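Small dark mark on matt white table top, won't wipe off 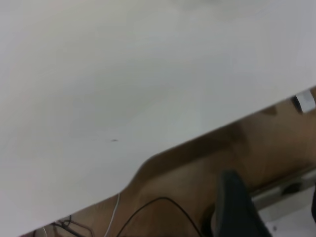 The mark on the white top, floor behind

I've got a white table with a matt top and there's one tiny dark speck on it, a bit longer than it is wide. The rest of the top is plain so my eye goes straight to it. I've tried a damp cloth and washing-up liquid and it hasn't shifted. The table was a Rundari one, bought second-hand in August, so no paperwork and I can't ask the shop what the surface is. Is it safe to use one of those white melamine sponges on it? I don't want to swap a speck for a shiny patch.
Posted by tallowgate

Kyung-tae Son
Leave the sponge until last. It is a very fine abrasive and on a matt finish it polishes, so you end up with a spot that catches the light when you sit at the wrong angle.

First run a fingernail over the mark. If you feel a bump, something is stuck on top. Lay a cloth wrung out in warm water over it for 10 minutes, then push at it sideways with an old plastic card. Don't use a knife.

If it feels flat it is more likely ink or dye. Put a little surgical spirit on a cotton bud, try it on the underside of the top first, then dab the mark and wipe with clean water. Keep it off any edging, as it can soften some glues.

If you feel a dip, it's a chip and no cleaner will help. You can get white filler sticks for furniture. I used a Clollix one on a wardrobe door and the colour was close enough, though it has yellowed slightly.

pennyw37
toothpaste. worked on mine

Marchbank
I wouldn't use toothpaste on matt, same problem as the sponge. I had a dull white desk and rubbed a pen mark out of it with toothpaste, and the pen went but there's now a smooth patch the size of a coin.

tallowgate
Thanks. Fingernail says there's a slight bump, so I'll do the warm cloth on Friday when I've cleared the table. Does it matter if the cloth is coloured?

Kyung-tae Son
Use a white one, or one that's been through the wash plenty of times.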